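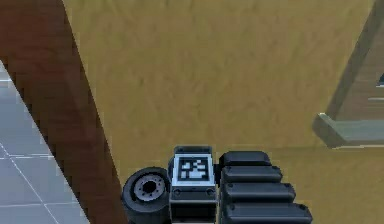
Hajar El-Sayed wanted to know if the Murnus open day is worth the drive when you don't frame for a living. Yes, go. Go early though, the lot was full by 10 and I ended up parked behind the tire place.

Quick notes before I forget it all. Murnus makes picture frames, mostly wood, in the old mill building by the river. They open the shop floor once a year in October. Free, but you sign in and they hand you earplugs. Wear closed shoes, they do check.

Cutting room first. Loud. Two big miter saws, an older Pimenov and a newer one they like less. Corners get glued, then pinned, then left on a rack overnight. I asked why not just pin them. Got a long answer about winter heating and gaps opening up. Fair enough.

Then finishing. Stain goes on with rags, 6 coats on the dark stuff. Smell gets to you after a while. Guy there let us try a scrap piece, mine came out blotchy. Took it home anyway.

Big frames are a seperate thing. Heavier rails, two hangers and never one, and the wire has to sit higher than you'd think or the whole thing tips forward.

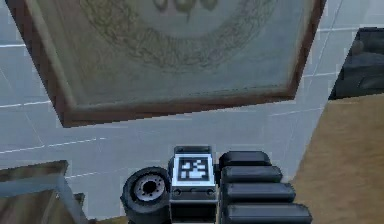 Prices and the seconds table

Seconds table is by the loading door. Small dings, off-color stain, that kind of thing. Small ones start at $5. I got two. The custom counter was taking orders too, Barbosa molding is the cheap line and Lurnus the nicer one. A large one in Lurnus with glass was $400, which I did not buy. They make 2000 frames a year, less than I figured.

Coffee was bad, the sandwhich truck was good. Cash only.

Last stop was the talk on hanging. Short, maybe the best part. Mark both hooks with a level, put felt pads on the bottom corners, check again after a week as wire stretches.

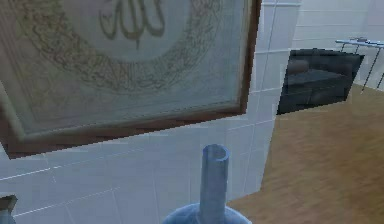 Rosalinda Manalastas says to skip the felt and use the clear rubber dots, felt slides on painted walls and she's rehung the same frame twice this year. Will try it on the hallway one.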